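**Thu 2 November**

1/ Notes from the open day at Pellthorpe. I went for the two-arm manipulation demo run by the Mandeck group. Posting in order, typos stay.

2/ Setup: two fixed arms at one table, two-finger gripper and camera on each wrist. Task: table tennis paddle and its zippered case. Rigid handle, soft shell, mesh that can snag. Better test than blocks.

3/ Doğukan Değirmenci ran the station. His summary of the difficulty: the case has no fixed shape. Lid angle changes every time someone touches it, so a recorded trajectory is useless by the second attempt.

4/ Control is a learned policy at 40 Hz, trained on teleoperated episodes only. No force sensing at the fingertips. Grip effort is estimated from motor current. I asked twice to be sure.

5/ Three views of the station:
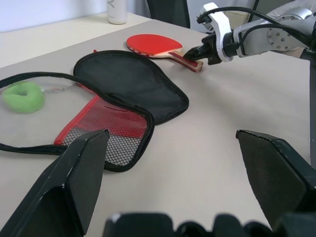
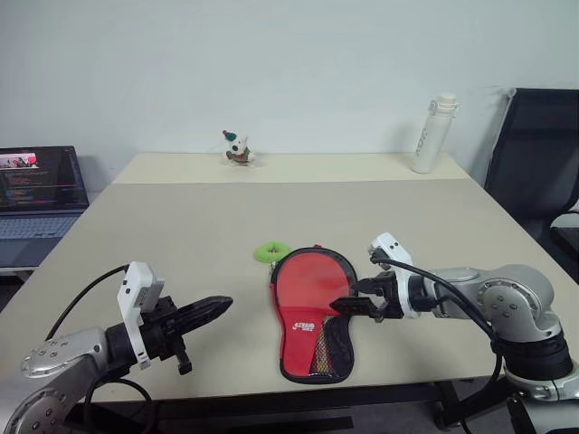
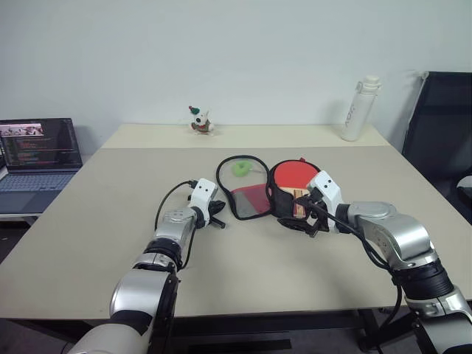 Paddle and case work at the two-arm station, Pellthorpe open day. First one is the wrist view, gripper at the paddle handle.

6/ The handle is the obvious place to grab and the policy goes there. Rubber face is a poor target for a parallel grasp: wide, thin, flat on the table. Handle has thickness.

7/ Floor is less obvious. A fingertip has to get low enough to hold the handle without driving into the tabletop. Clearance limit in their config is 2 mm. Değirmenci said most early aborts were table contact.

8/ Simone Sales handles the data side. 61 episodes for this task in the current set, all on one case. She wants more cases before more episodes. I agree with her.

9/ Q from the audience: why two arms if one is doing the grasping? Sales: the case slides. With one arm you end up chasing it across the table. The second arm is there to hold fabric when needed and stay out of the way when not.

10/ Q from me: recovery behavior after a dropped handle? Answer: reopen, back off, try again, 8 attempts max, then stop and wait for the operator. No planner on top. Fine for a demo, thin for anything longer.

11/ Zipper is out of scope. They start with the case open. Closing it is on the April list, and Değirmenci would not commit to that date.

12/ Oltmanns had a bin-picking cell next door. Fast, clean, fully fenced, same cycle all afternoon. Skipped the Corkier talk because the room was full. If anyone has the slides, please send.

13/ Open items I'm following up on by email: wrist camera latency, finger pad wear, whether the current-based grip estimate drifts as the motors warm up. Will add replies to this thread.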